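Snack bars going everywhere, how do you all sort yours?

Forum: Home & Kitchen > Pantry and Food Storage
Thread started 2020-08-23

crumbcatcher52
So we buy snack bars in bulk, the mixed kind plus whatever is on sale, and they live in a drawer. The drawer is a disaster. Everyone digs to the bottom for the one they like and the rest get bent, squashed, or pushed down the back where I find them months later. Last weekend I pulled out a peanut one that was best by May. It had gone the texture of a roof shingle. I ate half of it anyway, don't judge me.

I've tried the cardboard boxes they come in but we open four kinds at once and the boxes take up the whole shelf. I've tried a big glass jar. Looks cute, but you can't see anything past the outside layer, and the long ones don't stand up straight. How do you all do it? Bins? Baskets? Give up and buy apples?

tinlidtess
Trays! Shallow ones. I will die on this hill. If the sides are higher than a bar is thick, people start piling, and once they pile you're back to the drawer. One layer, maybe two, and you can see every wrapper from across the kitchen.

oatsandends
Respectfully disagree with Tess, trays eat up so much space. We're in an apartment with about one and a half cupboards. I stand mine up on end in a loaf pan, like files in a file cabinet. Works great for the stiff ones. The soft chewy ones do slump over in summer, I'll give you that.

crumbcatcher52
Loaf pan is a fun idea but my loaf pan is usually busy being a loaf pan.

tinlidtess
Okay but a shallow tray doesn't have to be big! Mine are maybe the size of a paperback, and they stack when they're empty. I have a different color for each kind of bar, so my kids know which is which without reading anything. One color is lunchbox only, one is for after practice, and one is the "ask first" color, meaning the ones with chocolate on them.

Low sides, different colors. Picture it halfway through sorting, with the yellow one and the pale green one each started and the rest still waiting their turn.

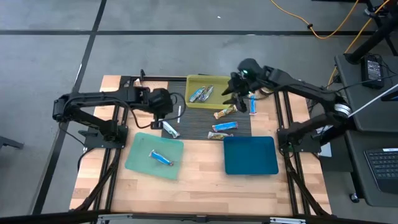 Photo: Jorkside / Pantry & Packing

The yellow one has two in it side by side, and that's what I'd call a good amount for a tray that size if you want to be able to grab one without knocking the other out. You could squeeze in a second layer but see above, hill, dying on it. The green one only has the one blue bar so far. And I love having a dark ribbed mat under the bars while you sort. Mine is just a rubbery shelf liner, but the wrappers show up so well against a dark color, and mine don't go skating off the table when somebody bumps it.

oatsandends
See, I look at that and I see a whole table! I don't have a table to give to snack bars, Tess.

tinlidtess
You only need the table for sorting day! Then the trays go on the shelf. It takes me ten minutes, I put the radio on.

Pidulden_Pete
Lurker here, coming out of hiding for the snack bar thread, apparently this is what does it. I like the color thing, but doesn't it fall apart when the wrappers are all different colors too? Three of that bunch in the middle are orange and yellow, bright blue, and a beige and brown one. If somebody puts a blue wrapper in a yellow tray my brain just itches. I'd want the tray to match the wrapper or else have no colors at all.

crumbcatcher52
Ha, I had the same thought. There are at least a few with blue on them and I'd be standing there going well which blue.

tinlidtess
I sort by when we eat them, wrappers don't come into it. If you match to the wrapper you have to buy new trays every time the company changes the packaging, and they change it constantly.

Pidulden_Pete
Fair. Still itches.

marmaladehours
Can I put in a word for labels? I ran the snack cupboard at an after-school program for years and colors only worked for the kids who'd been there a while. New kids had no idea. A strip of masking tape on the front edge and a marker, done. You can peel it off when things change. I also wrote the best by month on the tape, which would have saved crumbcatcher from the shingle.

crumbcatcher52
It had a certain chew, I'm just saying.

But yes! The dates! That's my real problem and I never think of it. They print it on the crimped end in that tiny gray ink and half the time it lands on the fold. Do you write the date on every bar or just the tray?

marmaladehours
Just the tray, with the earliest one in it. New ones go in at the back, old ones come forward. When the tray is empty you start a new piece of tape. If you mix two boxes with dates far apart, give them a tray each.

freezerfred511
Unpopular opinion, keep them in the original boxes. The date is on the box, the ingredients are on the box, and if anybody in the house has an allergy you want that box. My sister's family has a nut allergy in it and loose bars make her very nervous. Most of ours do have the ingredients on the wrapper, but not all of the ones from multipacks do, and the print is awful.

oatsandends
Not unpopular with me, that's a good point. We had a babysitter ask and I had to go digging in the recycling.

tinlidtess
Okay, I'll bend on this one. I cut the ingredients panel off the box and slip it under the bars in the tray. Takes two seconds. But if there's a serious allergy in the house then yes, boxes, and the nut ones somewhere else altogether.

freezerfred511
That's a decent compromise. I'd still do boxes. You can cut the front of the box down low with scissors so it works like a tray anyway, and it's free.

Pidulden_Pete
Cutting the front down on the box is genius, and it solves my color problem, the box matches the wrapper!!

tinlidtess
I've created a monster.

crumbcatcher52
Where do you get the little trays though? The ones I keep finding are either deep bins or those drawer organizers with the sections, and the sections are always half an inch too short for the long bars. Ask me how I know. I bought the two-pack and returned it the same day.

tinlidtess
Mine came from the Visance outlet, in the desk section, sold as pen trays. Measure your longest bar first and add a little so you can get a finger in at the end. You can also lay the long ones diagonally if the tray is close but not quite. Somebody did just that in the photo I posted, they're all lying on a slant in the two trays that have any. Uses up more room but it's easier to pick one up by the corner.

oatsandends
Diagonal is so wasteful!! You lose both corners!

tinlidtess
The corners are for the little fruit leather rolls, obviously.

marmaladehours
I've had good luck with the Frei cafeteria trays from restaurant supply, the half size. Washable, tough, ugly as anything. They do come up secondhand.

crumbcatcher52
Okay, update, I did a trial run tonight. I dumped the whole drawer on the kitchen table and wow. There was a lot more in there than I thought, plus a glue stick, a sock, and a birthday candle. Anything past date went in the trash (goodbye, shingle cousins). I cut two boxes down the way Fred said and they look pretty good! For the odds and ends I'm using the lid of a cookie tin until I can get over to look for pen trays. Tape labels are on with the month.

My husband walked in, looked at it, took one from the very back of the row, and left.

marmaladehours
They all do that. Put the row against the cupboard wall so there's only one end to grab from.

freezerfred511
Glad the boxes worked. How did you do the front, straight across or a scoop in the middle? I like a scoop, it's easier on the knuckles.

crumbcatcher52
Straight across, but wobbly, because the good scissors are missing. I'll try a scoop on the next one. Now does anybody have a system for fruit snack pouches? They slide off of everything.

oatsandends
Loaf pan.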